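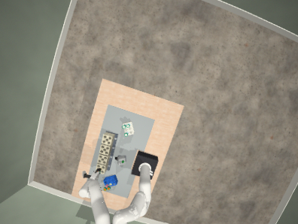

Uton tube-transfer set, known fault

Simulated episodes of capped tubes being moved between a blue rack and four numbered blocks. Of 390 episodes, 54 contain the same fault: the gripper closes above the cap, the log reports a grasp, and the arm carries on to the block with nothing held. Those episodes are labeled grasp_ok = 1. The label is wrong.

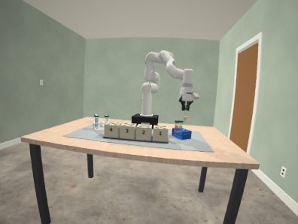

Hedvig Sæther asked whether the physics step was to blame. Halving it in a test run left the fault in place, so we don't think so — the grasp check reads finger width and ignores contact force.

Corrected labels are in labels_v7. The old file stays up for comparison.

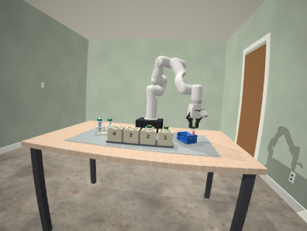
Do not train a stop condition on the old labels. A policy that trusts them will keep moving after a missed pick. Report other bad episodes to Elfriede Görtz, with the episode number.

Last updated 13 February 2023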